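4. Trying Out the Seltemora Tabletop Kit
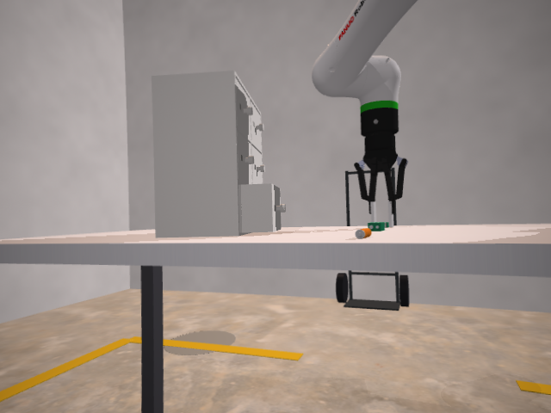
Figure 3. Side view of the drawer task in the Seltemora simulator, with the arm over the table and the bottom drawer open.

I'll start with what we bought, because the product page didn't make it very clear to me and I suspect other small labs will hit the same confusion. Seltemora is sold by Nurnitz as a "tabletop kit," but nothing comes in a box. You get a download, a license key for 5 seats, and a library of rooms, tables, furniture and small props that you can drop a robot into. There's also a scoring service, billed separately, which I'll get to in Section 4.2. We ran the version we downloaded in June and didn't update it during the trials, even though the little update banner nagged me every single morning.

Our group mostly cares about putting small things away: pick something up off a table, get it into a drawer, close the drawer. It's a dull chore and a surprisingly good test, since the arm has to deal with a tiny object and then with a piece of furniture that moves along one line only. The kit ships with a drawer task that's close to what we wanted (see Figure 3), so we used it almost as it came. The cabinet sits toward one end of the table and its drawers open toward the arm. The small props, among them an orange cylinder that looks a lot like a battery, go on the tabletop in front of it.

4.1 Setup and first impressions

Installing took me one afternoon, and most of that was my own fault (I had an old graphics driver and was too stubborn to check it first). After that the task loaded without complaint. Arms are picked from a menu, and we went with the one that has FANUC lettering on its upper link, mostly so that our reach limits would be in the same ballpark as the arm we hope to use later. The two-sided black gripper was already attached in the task file, and I left it alone.

I really like how much care went into the rooms! The floor is stained and mottled, there's a yellow stripe running across it, and a hand truck stands behind the table. I know that sounds like decoration, but for anyone training from camera images it matters a great deal. In the side view, the upright tubes of the hand truck pass right behind the fingers, black on black, and our first policy had a miserable time with that. When we switched the background props off, the same policy did much better from that viewpoint. I'd much rather find this out in a simulator than on a real floor, so I count it as a point in the kit's favor.

The side view has one more problem, and you can see it in the figure. The camera is nearly level with the tabletop, so the top surface shrinks to a thin strip. Judging how far back an object sits is close to hopeless from there. We kept the view as a second camera, for checking the height of the fingers, and added an overhead one of our own. Adding a camera means editing a text file by hand. The manual covers it in three sentences, one of which refers to a menu that I never managed to find.

4.2 What we ran

Each policy got 30 episodes per object, with the starting spots of the props shuffled within a zone that we set ourselves. We compared 3 policies. The first, which we call Shiferaw, is our own older model trained on overhead images only. The second is the same model with the side camera added, and the third is the baseline that Nurnitz supplies with the kit. An episode counted as a success only when the object ended up inside the drawer and the drawer was fully closed. We didn't give half points for a nice grasp, tempting as it was on some evenings.

Scoring went through Drornuvbridge, the hosted service that Nurnitz offers as an add-on. You upload your logs and a table comes back, usually before I'd finished my coffee. The numbers matched our own counts except in 7 episodes, and in every one of those the drawer had stopped a hair short of closed. The service's tolerance is looser than ours and can't be changed from the web page, so for the results in Section 5 we use our counts throughout. I wrote to support about it and got a friendly answer, though no date for a fix.

4.3 Things I'd want to know before paying

The drawer physics is good but a bit too kind. Drawers slide more smoothly than any cabinet I've owned, and pulling a knob off center hardly ever makes one jam. There's a friction setting, and I'd turn it up from the start, which we only did for the last batch. The small props are where I had the most trouble. Anything cylindrical lying on its side likes to roll when a finger brushes it (fair enough, that's what cylinders do), but sometimes it kept on rolling for longer than I could believe. Raising the rolling resistance helped a lot.

The license is per seat and per year, and a seat can't be moved to another computer without an email to support. For us that was a small nuisance. A class would feel it more, and I'd ask about teaching terms before ordering. All the task files we changed, along with the camera file, are in the supplementary folder, so you can at least skip the part where I went hunting for that menu.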